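Jayasinghe Dental opens children's wing in Trornham

Families in Trornham have a bright new place to get their kids' teeth looked after! Jayasinghe Dental opened its children's wing in March, and the first weeks have been wonderfully busy. The team has already seen 129 young patients, many of them on their very first visit to a dentist.

The wing has its own entrance on the Droltbridge side of the building, a low front desk that a five-year-old can see over, and three treatment rooms with smaller chairs. Parents can stay in the room the whole time, and first visits last 20 minutes, with plenty of time to ask questions (and to ride the chair up and down).

"Kids walk in curious, and we want them to walk out the same way," said Selvaraj Marikar, who leads the children's team. "One boy came back with a list of 11 questions about molars. I loved it."

Checkups, cleanings, sealants and fillings are all offered, along with mouthguard fittings for young athletes. Hygienist Rizwan Gazi is also visiting schools in Sovdale this spring to show students how to brush and floss, and over 49 classes have signed up so far.

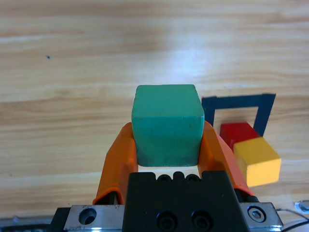 A green wooden cube between two orange gripper fingers.

The children's wing opens at 8 a.m., with late appointments until 6:30 p.m. for families who can't make it during school hours. New patients can register by phone or at the front desk.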